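6 juin 2026
Cahier d'essais, poste simulation
Objet : pinces Purkard et Cantero, caméra de poignet, décor salle de bains

Repris la comparaison laissée en plan en février. Même bras, même contrôleur Horkano, seule la pince change. Le décor est celui de la bibliothèque Skollomero, sans retouche des matériaux. Les doigts sont ouverts au départ de chaque série, sans objet en prise.

Course réglée à 52 mm pour les deux modèles. La Purkard atteint la consigne sans dépassement visible sur la courbe. La Cantero oscille en fin d'ouverture ; gain proportionnel ramené de 14 à 11, l'oscillation disparaît mais la fermeture devient molle. À revoir avec un terme dérivé, pas fait aujourd'hui.

Vue poignet : j'ai gardé l'inclinaison forte, baignoire en haut à droite, sol en mosaïque en bas. Les doigts restent dans le champ par le bord inférieur, ce qui permet de lire l'écartement directement sur le rendu. 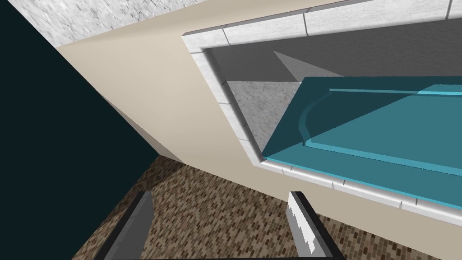 Côté détection, le segmenteur sépare correctement le rebord carrelé du mur beige. Il se trompe sur le volume turquoise translucide : selon la pose, le masque s'arrête à l'arête supérieure ou descend jusqu'au fond gris de la cuve. La profondeur simulée donne la première surface rencontrée, la couleur donne un mélange des deux. Tant que les deux canaux sont fusionnés sans pondération, le point d'approche saute d'une image à l'autre. Essai avec la profondeur seule : point stable, mais on perd la limite entre le rebord et le volume le long du bord inférieur.

Autre point, la mosaïque. Les petits carreaux bruns et crème produisent beaucoup de points d'intérêt, trop par rapport au mur uni. Le recalage de la caméra s'appuie presque entièrement sur le sol et dérive dès que celui-ci sort du champ. Limité le nombre de points par zone, la dérive baisse. Pas encore chiffrée proprement.

Collisions : 5 contacts doigt/rebord avec la Cantero, aucun avec la Purkard, sur la même trajectoire. Le modèle de collision de la Cantero est une boîte englobante large, donc comparaison biaisée. Ne pas reporter ces valeurs dans le tableau commun avant d'avoir refait le maillage.

Contrôleur Horkano : le retard entre consigne et mouvement change si le rendu est activé. À pas fixe le problème ne se voit plus. Laisser le pas fixe pour toutes les séries suivantes et le noter dans l'en-tête des journaux.

Reste à faire :
maillage de collision Cantero, doigts seulement
terme dérivé, puis reprise des séries à 52 mm
pondération profondeur/couleur sur les matériaux transparents
même trajectoire avec le volume translucide rendu opaque, pour référence

Configurations enregistrées dans le dossier partagé, une par pince. L'ancienne config Cantero est conservée à côté, ne pas l'écraser.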